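4. Sorting small toys into the open bin

The Plosis storage set comes with a leaflet that promises a tidy table in minutes. We would not plan on that. Set it up as follows and decide for yourself.

1. Put the open bin on the table with nothing in it. Leave the lidded canister next to it, closed for now.

2. Bring the toys over and spread them out. If they are piled up, you will miss the small ones.

3. Sort play food first, then blocks, then animals. The leaflet says any order works. It does, until the blocks fill the bin and the food ends up on top.

Note: The leaflet claims the bin holds 50 small toys. Ours did not come close with foam blocks in the mix.

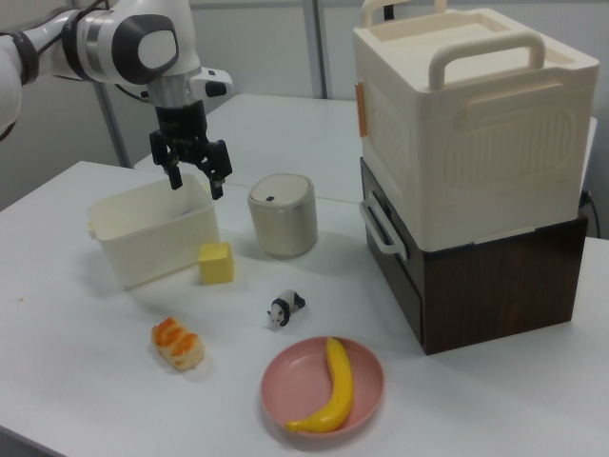
Text: Stoyanova, for the Vulomier household guides. Revised 31st December

With a yellow block right up against the bin and a banana still on its pink plate, you are at step 3. The panda on its side can wait for the animals.

4. Take play food off its plate before it goes in. Plates are stored flat, under everything else or somewhere else entirely.

5. Large items go in the box with the carry handle. It can stand on top of a drawer cabinet, as long as the cabinet is level.

Caution: Do not lift the box by its handle until you have checked the latch. A click is no proof that it is shut. Pull on the lid.

Caution: Keep the canister for things you want covered. Toys dropped in there tend to be forgotten until November.

6. Label the drawers last, if at all. Labels written on day one are usually wrong by the end of the week.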